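About Wutcombe Ponies

We breed and keep native ponies on 30 acres of rough hill grazing above Wutcombe, and we love every muddy minute of it! The stud began in 2000, when Laurier Arsenault bought a bay mare called Ondari at a dispersal sale and walked her home along the old drove road. Most of the mares in the field today go back to her, and you can still spot her wide forehead and her habit of leaning on gates.

Our ponies live out all year with hay when the weather turns. We look for good feet, plenty of bone and a kind eye, and we would sooner have a plain pony with a lovely temper than a pretty one that bites. Foals stay with their dams until they are properly ready, then join the youngsters at Pletbridge, where the ground is flatter and the grass a bit sweeter.

Zachary Landry joined us to start the young stock and has never left. He does all the early handling, long-reining and first rides, and his patience with a worried three-year-old is a joy to watch.

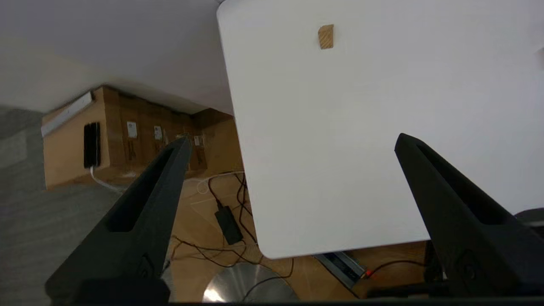

Our stallion, Harahap, is a dark brown with hardly a white hair on him - he stands to a few visiting mares each season, so do get in touch early. Visitors are welcome through August by arrangement. Bring boots, and please leave dogs at home while the foals are small.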